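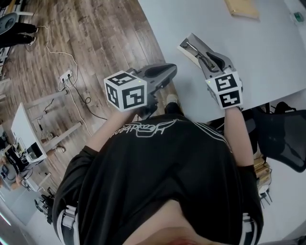 Endesen expands hand-held training for its packing robots

24 May 2021

TESBERG - Endesen has moved most of its robot teaching work off the robots and into people's hands, the company said this week. Staff at its Tesberg office now record tasks with a pair of hand-held grippers, one for each hand, and the recordings are used to train the two-armed machines the company builds for light packing work.

The company said it has collected 3462 recordings with the new tools since October. Of those, 1672 passed its checks and have gone into the training set. Another 1411 are waiting for review. The rest were thrown out, mostly for dropped items or for tracking that failed partway through.

Each gripper carries a white cube printed with black-and-white square markers. Software picks out the markers in camera images and uses them to work out where the gripper is and which way it is pointing. The opening and closing of the jaws is logged along with the position. The result is a record of both hands through a whole task, which can then be matched to the robot's two arms.

Operators do the work at a table. A view from overhead looks down past the operator's shoulders and takes in both arms, both grippers and the near part of the tabletop. Endesen said it chose that angle to match what the robot sees from its own head camera.

Until last year the company taught its robots mainly by remote control. An operator moved a pair of control arms, and the robot copied the motion a moment later. The method gave clean data, but it tied up one robot for every person teaching. It was also slow. Endesen said a simple two-handed job, such as turning a flat package and sliding it into a sleeve, could take an operator several tries before the robot did it smoothly.

With the hand-held tools, no robot is needed during recording. Several people can work in the same office at once, and a new operator can start after a morning of practice. The company did not give a cost for a set of grippers but said they are much cheaper than a control station.

Remote control has not gone away. Endesen still uses it for jobs where the robot has to push hard against something, and for correcting mistakes once a robot has been trained. In those cases an operator watches the robot work, takes over when it goes wrong, and hands control back when it has recovered. The corrections are saved and added to the next round of training.

The hand-held method has limits. A person can reach into places a robot arm cannot, and some recordings show moves the machine has no way to repeat. Software now flags those before they reach the review stage. Markers can also be hidden from view when one hand crosses in front of the other. Operators are told to keep the cubes facing up where they can and to start over if tracking is lost for more than a second.

Speed is another problem. People tend to work faster than the robots can follow, so recordings are slowed down before use. Endesen said this works well for picking up and placing, and less well for anything that depends on a quick motion, such as shaking open a bag. Bags have been left out of the current program.

The grippers were designed with Ura, a small tooling firm that also supplies the jaws on Endesen's robots. The two sets of jaws open to the same width, and the pads can be swapped between them. An earlier version of the hand tool had narrower jaws than the robot, and recordings made with it had to be dropped when the trained robots closed too early on wide items.

Ura has delivered a second batch of the tools with a lighter handle. Operators had complained of sore wrists after long sessions with the first ones. Sessions are now capped at two hours, with a break in the middle, and people switch between recording and review during the day.

Baran, a mail-order parts supplier, will be the first customer to get robots trained mainly from hand-held recordings. Two machines are due at its Tesberg warehouse in October. They will handle flat cardboard packages and small boxed parts at a single packing line, working next to the existing staff. Baran said it does not plan to cut jobs at the line and that the robots will cover a late shift it has had trouble filling.

Before then, each of the Baran tasks needs at least 500 approved recordings, a figure the two companies settled on after early trials. Endesen said two of the tasks have already reached that number. The slowest to fill has been a job that calls for one hand to hold a package flat while the other removes a packing slip from underneath it. Slips tear easily, and a torn slip means the recording is rejected.

Part of the recording will move to the warehouse this summer. So far all of it has been done in the office, on office tables and under office lights, and Endesen wants material from the place where the robots will run. Warehouse staff who sign up will be trained on the grippers and paid their normal rate for the time. Faces will not be recorded, the company said, and operators can ask to have a session deleted up to a week after it was made.

Trained robots will be tested in Tesberg before they are shipped. Each one has to finish a full run of packages without help, followed by a second run in which items are placed at odd angles or moved partway through the job. A robot that fails goes back for correction by remote control.

Endesen said it may offer the hand-held tools to other customers next year so that they can record tasks of their own. No price or date has been set.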